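Vudell: a word list of old workshop and kitchen terms

README, second release

Vudell is a list of 1,989 words and phrases that people used at home and at work and that have mostly dropped out of everyday speech. Names for tools, names for parts of tools, words for dough that has sat too long, words for a bad knot. I started it as a spreadsheet for my own fun and it got out of hand in the best way!

What's in the download

words.csv has one entry per row. The columns are term, variant, meaning, region, source and heard_by. Region is free text, so you'll find "upstate" next to proper county names (sorry, I know).

sources.csv lists the 78 cookbooks, shop manuals and letters that the written entries came from. Page numbers are given where the book had them.

notes.txt is the fun one. It holds the longer stories that wouldn't fit in a cell, including Mahtab Farahani's wonderful piece on all the things a baker might call the end of a loaf.

How the words were gathered

Most came from reading. The rest came from talking to people, and I can't say enough about how generous they were with their time. Teun Mertens sat with his uncle for a whole weekend in February and came back with 80 words from boat building alone - I'd heard maybe three of them before.

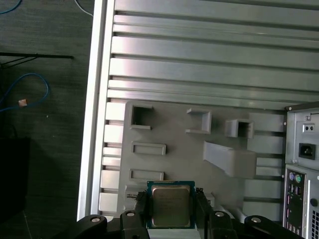

Every spoken entry was read back to the person who gave it, and they got the final say on spelling. If two people disagreed, both spellings are in there, with the second one under variant. Khurram Khokhar checked the written entries against the books and caught a lot of my typos.

Known problems

Sewing is thin. Farm words lean heavily toward dairy. A few meanings are guesses from context, and those end with a question mark in the meaning column. Please don't strip the question marks out!

The file is UTF-8. Some spreadsheet programs mangle the accents on opening, so import it as text instead of double-clicking.

Using it

Do what you like with it: crosswords, novels, classroom games, naming your cat. Elsie Heywood made a card game from 700 of the entries and it's a riot to play. A credit line to Vudell is nice to have but you don't need to ask.

Sending in words

Add a row in the same format and tell me where you heard it. "My grandmother said it" is a perfectly good source. Reece Oakley looks after the sewing section now, so anything with thread in it goes to him.

Last updated Sunday, December 16, 2018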